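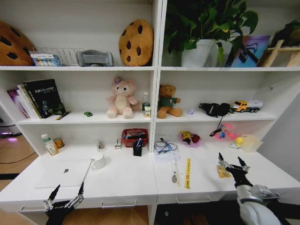
Jamie Heywood는 책상 딸린 선반은 위에서부터 치우면 된다고 댓글을 남겼다. 책상 위는 어차피 매일 어질러지니까 마지막에 해도 늦지 않다는 것이다. 저도 예전에는 그렇게 했는데, 지금은 책상부터 비웁니다. 위 칸에서 내린 물건을 잠깐 놓을 데가 필요하기 때문입니다. 다음은 제가 하는 순서입니다.

준비물
마른 천 2장, 물티슈, 뚜껑 없는 바구니 1개, 작은 쟁반이나 접시 1개, 쓰레기봉투

1. 책상 위 비우기
빈 봉지와 포장지부터 버립니다. 내용물이 남은 작은 봉지는 한쪽에 모아 둡니다. 노트북은 덮고, 컵은 주방으로 가져갑니다. 볼펜은 종이에 한 번씩 그어 보고 안 나오는 것은 버리세요. 저는 Clisance 볼펜을 묶음으로 샀다가 14자루 중에 9자루만 남겼습니다.

2. 잡동사니는 바구니 하나에
어디에 둘지 바로 정해지지 않는 물건은 바구니에 넣습니다. 바구니를 두 개 쓰면 둘 다 찹니다. 오래 고민하지 말고 일단 담은 다음 책장으로 넘어갑니다.

3. 책 세우기
책을 모두 꺼내 선반 바닥을 닦고, 다시 꽂을 때는 칸의 왼쪽 벽에 붙입니다. 키가 큰 책을 바깥쪽 끝에 두면 얇은 책이 덜 쓰러집니다.

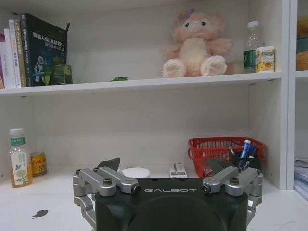 그래도 기울면 북엔드를 하나 댑니다. 저는 Mustonen에서 나온 17cm짜리를 쓰는데, 전공 서적처럼 두꺼운 책이 끝에 있으면 없어도 됩니다. 책 앞에 남는 자리에는 작은 장식만 놓고, 펜은 올려 두지 마세요. 책을 뺄 때마다 굴러떨어집니다.

4. 인형과 장난감
봉제 인형은 먼지를 턴 다음 앉힙니다. 자꾸 옆으로 기우는 인형은 칸막이에 등을 기대게 합니다. 장난감 자동차처럼 작은 것은 앞줄에, 키 큰 물병은 칸의 끝에 둡니다. 한 칸에 6개를 넘기면 닦기가 번거로워서 저는 그 전에 멈춥니다.

5. 맨 위 칸
자주 안 쓰는 것, 가벼운 것을 올립니다. 쿠션은 양 끝에 하나씩 세우면 가운데 물건이 밀려나지 않습니다. 화분은 물을 주고 나서 받침에 고인 물을 버린 뒤 올리세요. 잎이 아래로 늘어지는 식물은 책이 없는 쪽 칸이 좋습니다.

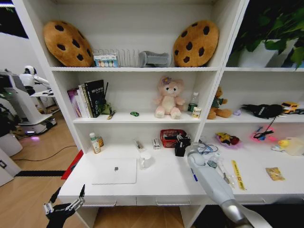
6. 책상으로 돌아오기
바구니를 다시 봅니다. 매일 쓰는 것은 책상에 남기고, 가끔 쓰는 것은 서랍으로 보냅니다. 케이블은 느슨하게 감아 쟁반에 둡니다. 꽉 묶으면 연결부가 상합니다. 자와 펜은 같은 자리에 모으고, 작은 유리병은 팔꿈치가 닿지 않는 안쪽으로 밀어 둡니다.

7. 서랍
왼쪽은 문구, 오른쪽은 전자기기 부속으로 나눕니다. 칸막이는 Grandent 제품을 잘라 썼습니다. 서랍 깊이를 먼저 재고 사세요. 저는 안 재고 샀다가 한 번 교환했습니다.

바구니에 남은 물건은 5월까지 두었다가 그때도 손이 안 간 것은 내놓을 생각입니다.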